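Reading long biographical novels in my second language

In August I finished a novel about a woman who built a school for deaf children on a small island. It is called The Lamp at Flellau, and my copy has 1,093 pages. I want to write about it, but also about how I read it, because it was the longest book I have ever read in English.

I grew up with short books. In my family we had one shelf, and most of what stood there was poetry and cooking. So I still feel a little afraid when I open a novel and see a family tree on the first page. This one has a family tree and two maps.

What the book is about

The main character is called Willo. She is the youngest daughter of a harbor pilot, and at the beginning she is seven years old and does not speak at the table. Her father thinks she is stubborn. Her grandmother thinks she is listening. The first part follows her childhood, and I must confess that it was slow for me. There are many pages about boats, and I had to look up the words for ropes and sails. After some time I stopped doing it and just accepted that a thing was on the boat and somebody was pulling it.

The second part is much stronger. Willo goes to the mainland to work as a maid, and in that house there is a boy, Tak, who cannot hear. The parents keep him upstairs when guests come. She begins to make signs with him, first only for bread and rain and dog, and slowly it becomes a real language between the two of them. The chapter where Tak tells her his first joke is the best one in the book. I read it on a Tuesday evening and then I read it again before I slept.

In the last part she is old, and the school exists, and she has to fight with people who want the children to use only their voices. Here the author becomes a bit like a lawyer. Everybody who disagrees with Willo is either stupid or greedy. I would have liked one intelligent enemy.

How I read it

I made a rule of 15 pages every morning, before breakfast. Some mornings I did more, but I did not let myself do less. I wrote new words in pencil inside the back cover. When the cover was full I continued on a receipt.

I also tried to keep away from the dictionary on my phone, because when I take the phone I read other things and the morning is gone. I used my old paper dictionary from school. It does not have every word, but it has most of them.

My desk is not in a quiet place, and I learned to read with some noise near me. For the boat chapters I even think it helped.

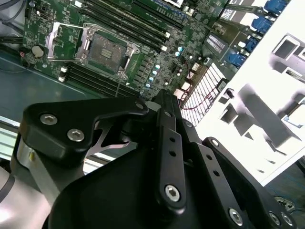 Would I recommend it?

Yes, if you have patience for the first 3 chapters. The language is not difficult once you leave the harbor. The sentences are long but they are built clearly, and the author likes to repeat important words, so a foreign reader does not get lost.

If you want something shorter by the same author, there is Umon, a novel about a piano tuner who loses his sight. I read it two years ago and liked it less, but many readers prefer it. The ending is sad in a way that I did not believe.

Next I will start a book about a family of glassmakers. It is only half as long, and I have already looked: there is no family tree. If you know good novels about teachers, please leave me the title in the comments. I read all of them, even when I answer late.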